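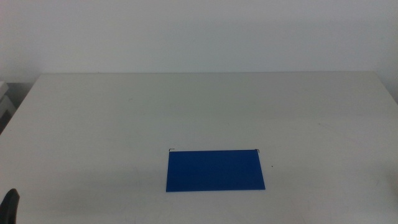 **SECTION 4: FILING** / Hanging folders

Start with one folder, flat on a table, and resist the urge to open the whole box. Everyone opens the whole box. You will then have a great many folders and nowhere to put your coffee.

The Pramham drawer takes letter-size hanging folders. Blue is the color we use for open accounts. If you have strong feelings about blue, send them to Fredy Salazar, who picked it.

1. Lay the folder down with the long side facing you.
2. Write the account name on a paper insert. Print it. Your cursive is charming and no one can read it.
3. Slide the insert into a plastic tab. It will fight you. Bend it slightly and push from one end.
4. Fit the tab to the folder. Yoon accounts go on the left, Jarnex accounts on the right, everything else in the middle.
5. Put the papers in, newest at the front. Take the paper clips off first; they snag on the next folder and travel the length of the drawer.
6. Hang the folder on both rails. One rail is a popular choice and always ends the same way.

**Note:** A folder holds up to 69 sheets before it starts to sag. When you get there, start a second one and mark both tabs "1 of 2" and "2 of 2." Do not write "more Yoon."

**Caution:** Open one drawer at a time. The cabinet is heavier than you and has no sense of loyalty.

Closed accounts come out in December and go to the Nevoseck boxes (see Section 7). Keep the folder and throw away the insert. Tabs go back in the tin, including the cracked ones, which we are apparently saving.

If a folder won't slide, check for a bent hook before you pull harder. Bent hooks can be straightened by hand, once.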